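Child Garment and Sleep Surface Check, Residential Units
Form section 4: clothing, bedding and loose items

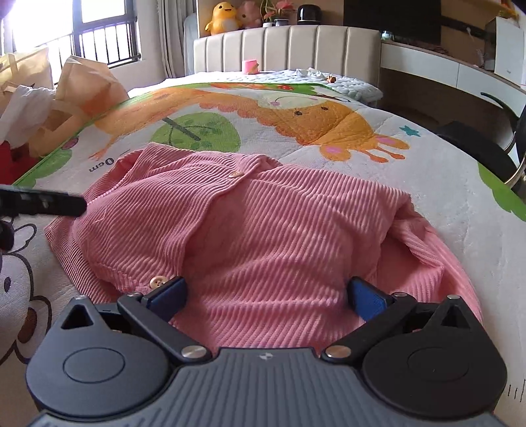 Item 4.2, bedroom. Pink corduroy garment on printed quilted mat, beige buttons.

Inspector: Trevor Chisholm
Reviewed by: Ngọc Hà
Site: Brokell, unit 138, second bedroom
Visit: Tuesday, 9:40 a.m. start
Ratings: S = satisfactory, A = action needed, N = not checked, NA = does not apply

4.1 Access and lighting
Clear path from door to bed. S
Ceiling light works at switch. S
Window latch closes fully. S
Comment: Latch is stiff for the last half inch. Still closes. No action.

4.2 Garments with buttons or other small parts
Buttons present where the garment needs them. N
Buttons resist a firm pull by hand. A
Buttonholes not frayed. S
No loose thread longer than the width of a finger. A
Comment: Ribbed corduroy, pink, button front, long sleeves. Recorded on the form as "shirt/cardigan" because the label was not readable. Two beige buttons were pulled. The upper one held. The lower one turned on its thread and lifted slightly from the cloth. Resew before the garment goes back in the drawer. The remaining fastenings were under the folds and were left for the follow-up.
Comment (N.H.): Enter the rest as N on the form, not S. Corrected above.

4.3 Garment condition
Seams closed at shoulder and underarm. S
Collar soft, no stiff or sharp edge inside. S
No drawstring or cord at neck. S
Fabric free of pins, tags and staples. S
Comment: Collar seam checked by touch on both sides. Ribs on corduroy can hide a pin, so run the hand across the ribs as well as along them. None found.

4.4 Mat or blanket under the garment
Quilting stitches intact over the area checked. S
Edge binding attached. S
Printed surface not flaking. S
Filling not exposed. S
Comment: Cartoon print with animals and trees, green border at one side. There is a "0cm" marking in the print. The mat may carry a growth scale, but do not use it for measuring on this form. Fabric scales shift with washing and with how the mat is pulled. Use the steel tape.
Comment: Binding checked on the green-bordered side only. The opposite side was against the wall.

4.5 Bed surface
Mat lies without a fold that could trip a child climbing up. S
Mat does not hang to the floor. S
Mattress fills the bed base, gap no wider than 2 fingers. S
Comment: Bed is an Irholm single. Slats were checked at the last visit and were not lifted this time.

4.6 Loose items on or beside clothing
Long or rigid items kept off the bed. A
Small detached parts kept out of reach. S
Comment: Long black stick-like item lying toward the garment from the left side. Entered as "handled item, type not confirmed." Remove from the bed and store upright in the closet or above 24 inches. A second printed fabric with a cartoon mouse was also on that side. Not inspected under 4.4; add it to the follow-up.

4.7 Laundry and storage
Detergent stored closed and high. S
Dryer lint screen clean. S
Drawers open and stop without coming out. A
Comment: Bottom drawer of the Usa chest comes off its runner at full extension. Stop is missing on one side. The tenant has been told to leave that drawer shut. Part to be ordered through Đào.

Actions from this section
1. Resew lower button on pink corduroy garment. Use doubled polyester thread, shank wound, knot on the inside. Repeat pull test. Owner: tenant.
2. Pull-test all remaining buttons on the same garment. Owner: T. Chisholm.
3. Clear rigid item from bed. Owner: tenant.
4. Inspect second printed fabric and the wall side of the quilted mat. Owner: T. Chisholm.
5. Fit drawer stop, bottom drawer. Owner: maintenance.

Notes for whoever does the follow-up
Lay the garment out flat and fasten it before pulling on any button. An open front lets the cloth move with the hand and a weak thread can pass. Pull straight out from the cloth, then once to each side. Do not twist. If a button comes off, bag it with the unit number and write the position on the bag, counted from the collar down.

Follow-up falls in September with the heating check. Items 1 and 3 are not to wait for it. Tenant to confirm both by phone.

Section result: A, 4 lines open, 1 line N.
Form continues at section 5, window coverings and cords.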